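Rev. 12/05/2022, Teodoro Tapia

## 4. Floor setup and first standing checks

This section covers getting the Sandu ready for floor work in the Prulwood back room. It assumes the legs and arms are assembled and the joint calibration in Section 3 is done. If you skipped calibration, go back. The standing checks won't give you anything useful without it.

You need two people. One runs the laptop and keeps a hand on the stop button. The other walks the cable and stays within reach of the robot without crowding it.

### 4.1 Prepare the floor

1. Push the desk back against the wall and take everything off the top.
2. Sweep, then go over the open floor with the flat mop. Grit gets under the feet and makes the ankle readings jump. Old scuffs that don't lift can stay.
3. Leave the marker notes on the floor alone. Some of them are still in use for positions. If one has to go, ask Cletus Pettigrew first.
4. Check that the mop's swivel turns freely and that the collar on the handle is locked. The same mop is used for the reach test in Section 6, and a handle that slides will throw off the numbers.

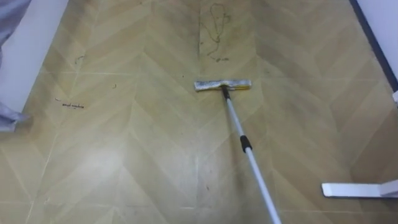

### 4.2 Route the tether

The robot runs on the wall supply through a single black cable. There is no battery in this version.

1. Plug the tether in at the waist and turn the collar until it clicks.
2. Lay the cable out behind the robot in one wide curve. Do not coil it. A coil will pull tight around a foot on the first turn.
3. Leave enough slack for the longest walk you plan, plus two paces.
4. Tie the upper harness so nothing hangs below the hips. Lift each arm by hand and watch for wires that go taut at the shoulder.

> **Caution:** The cable walker moves the cable, never the robot. If a foot comes down on the tether, call a stop and wait for the laptop operator to confirm before you reach in.

### 4.3 Power up

1. Turn on the supply with the stop button pressed in.
2. Start Rastberg on the laptop and load the profile named `gellirdale`. The older profiles have the wrong hip limits and should be deleted from your copy.
3. Wait for all the leg joints to report. It takes up to 20 seconds. If one is missing, power down and reseat its connector before trying again.
4. Release the stop button. The joints will stiffen with a small jerk, so keep fingers out of the knees.
5. Set the walk speed to 7 percent for the first run. You can raise it later, but do not go over 9 percent indoors.

> **Note:** Fault 136 at this point means the stop button was released too early. Press it in, clear the fault and repeat from step 3.

### 4.4 First steps

Have the robot face into the room with open floor ahead of it. Start with weight shifts from side to side. Listen for clicking at the hips and look for a foot that comes down on its edge.

When the shifts are even, command a single step, stop, and let it settle. Then do a short walk.

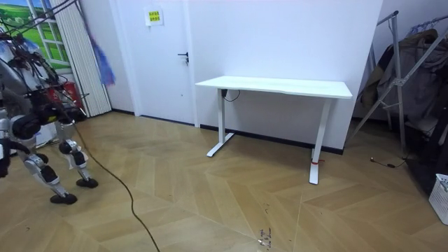
Keep the first walks straight. Turning loads the ankles differently and should wait until you have clean logs from at least one full straight run. If the robot drifts to one side, note which side and how far, and save the log before changing any trim values. Change one value at a time.

Stop right away if you notice any of these:

- a hot smell from the knee housings
- the torso leaning farther with each step
- the tether lifting off the floor
- Rastberg showing a delay on any leg joint

### 4.5 Rest stance

Always end a run in the rest stance, even if you plan to start again in a minute.

1. Send the `rest` command and let the current step finish.
2. Check that both feet are flat and fairly close together, with a slight bend in the knees. Locked knees mean the hip offset is wrong.
3. Check that the arms are down at the sides with the fingers loosely curled.
4. Clear the cable away from the feet on the side where you will be working.
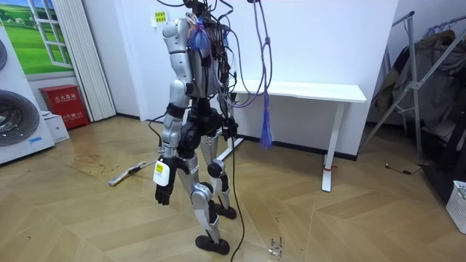 *Figure 4-3. Rest stance, arms down, tether running from the waist to the floor.*

Rest stance still draws power. Do not leave the room with the robot standing. For longer breaks, follow the seated shutdown in Section 5, then switch off the supply and write the run in the logbook with your initials.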